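Administração de Sistemas – Notas da aula 2
Gestores de arranque e parâmetros do núcleo
Versão de 2009-01-17

1. Sequência de arranque

Numa máquina com BIOS, o firmware lê o primeiro sector do disco (MBR) e transfere o controlo para o código aí instalado. Esse código dispõe de menos de 446 bytes, pelo que se limita a carregar a fase seguinte. No GRUB Legacy as fases chamam-se stage1, stage1.5 e stage2. A fase intermédia contém o suporte ao sistema de ficheiros e ocupa os sectores entre o MBR e a primeira partição.

O LILO segue outro modelo: guarda a lista de blocos físicos onde se encontra o núcleo. Sempre que o ficheiro do núcleo é substituído, tem de se executar de novo o comando lilo. O GRUB lê o sistema de ficheiros durante o arranque e dispensa este passo.

2. Ficheiro de configuração

Em Debian e Ubuntu o ficheiro é /boot/grub/menu.lst. Entrada usada no servidor onitz:

default 0
timeout 60
title Linux (onitz)
root (hd0,0)
kernel /vmlinuz root=/dev/sda2 ro quiet
initrd /initrd.img

A numeração do GRUB Legacy começa em zero, tanto nos discos como nas partições: (hd0,0) corresponde normalmente a /dev/sda1. Os caminhos são relativos à partição indicada em root – se /boot for uma partição separada, o prefixo /boot omite-se.

3. Parâmetros mais usados

ro – monta a raiz só para leitura até à verificação.
single – arranca em modo monoutilizador.
init=/bin/sh – substitui o processo init por uma shell.
mem= – limita a memória visível para o núcleo.

Para uma alteração temporária, selecciona-se a entrada no menu, prime-se «e», edita-se a linha kernel e arranca-se com «b». Nada fica gravado em disco. 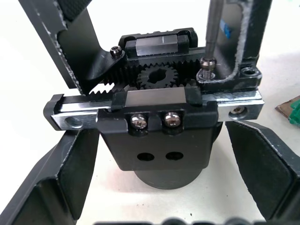

4. Recuperação do MBR

Quando outro sistema operativo reescreve o MBR, arranca-se com um CD e abre-se a consola do GRUB:

grub> find /boot/grub/stage1
grub> root (hd0,0)
grub> setup (hd0)
grub> quit

Se /boot for uma partição separada, o caminho a procurar é /grub/stage1. A ordem dos discos vista a partir do CD pode diferir da ordem do BIOS; verificar o device.map antes de executar setup.

5. Exercício

Na máquina virtual lashari, criar uma segunda entrada com o parâmetro single e protegê-la com password --md5 e lock. Entregar o menu.lst comentado a Kerstin Brinkmann, sala 32.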